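Night freight flights: where things stand before the consultation closes

Well, it has been a busy few weeks on the freight flights, and I know plenty of you have been waiting for a proper update, so do put the kettle on.

Most of you will have heard by now that Vollier airfield has applied to lift its limit on night movements. As things are, the cargo operators there, Bidico and Vonier between them, may use 200 night slots in a year. The application asks for 320, and it would also let the last departures go out later than they do now. The airfield says the extra slots would mostly be used in the run-up to Christmas, from October onwards, but we have read the papers twice over and can't find anything in them that would hold it to that.

We put this point at the drop-in session in the Henríquez Hall, which was very well attended (thank you all for coming out on such a filthy evening!). The airfield's people were perfectly polite and stayed longer than they had to, and they did promise us the noise readings from the two monitors on the eastern side. The readings arrived last week, with nearly 18 months of figures, and we are still working our way through them. What we can say so far is that the louder nights bunch together when the wind is in the west and aircraft turn over the village – much as anyone who sleeps with a window open could have told them.

The consultation closes on 24th April. Letters and emails count equally, and a few lines in your own words will do very nicely. It helps if you say which road you live on and what time you were woken, and if you have kept a diary of flights, please send a copy and hang on to the original. Children's letters are accepted too, and we have had some lovely ones.

If the application goes through we will have 5 weeks to ask for a review, and we would want to use all of them. More on that in the next issue, along with the readings in a form that doesn't need a magnifying glass.

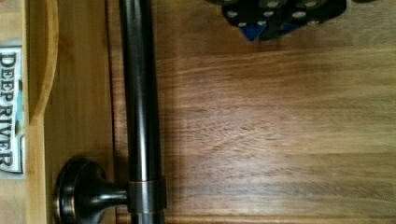 Margaret wrote to ask whether people on the far side of the river can respond as well, as she gets the turning aircraft right over her bedroom and has never had so much as a leaflet. She says the later departures worry her far more than the extra slots do, and she would like to see a fixed finishing time written into any permission.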